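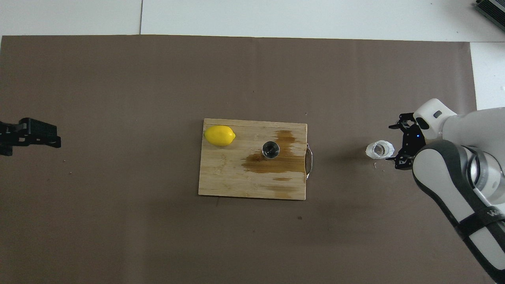
## 4. Preparación de la superficie y limpieza de la tabla

Este apartado se aplica a las tablas de corte de madera Pratden con asa metálica lateral.

### 4.1 Protección de la mesa

1. Retire los objetos de la mesa y pase un paño seco.
2. Extienda papel de estraza sin arrugas. El papel debe sobresalir por todos los lados de la tabla.
3. Coloque la tabla en horizontal, con el asa hacia la derecha.
4. Deje el limón en una esquina de la tabla y el vaso de plástico fuera de ella, sobre el papel.

**Nota:** si el papel se empapa, sustitúyalo antes de continuar.

### 4.2 Derrames de líquidos oscuros

1. Retire de la tabla los recipientes metálicos. Séquelos por la base.
2. Absorba el líquido con papel de cocina, sin frotar.
3. Corte el limón por la mitad sobre otra superficie.
4. Espolvoree sal gruesa en la zona manchada y frote con el limón en el sentido de la veta.
5. Deje actuar 15 minutos.
6. Aclare con agua templada y seque de inmediato.
7. Repita los pasos 4 a 6 si la mancha persiste, hasta un máximo de 3 veces.

**Precaución:** no sumerja la tabla ni la lave en lavavajillas. La madera puede abrirse junto a los puntos de fijación del asa.

**Precaución:** recoja los fragmentos de plástico transparente o de hielo antes de pasar la mano por el papel.

### 4.3 Secado

Apoye la tabla de canto, con el asa hacia arriba, lejos de fuentes de calor. Aplique aceite mineral cuando esté completamente seca (véase el apartado 5).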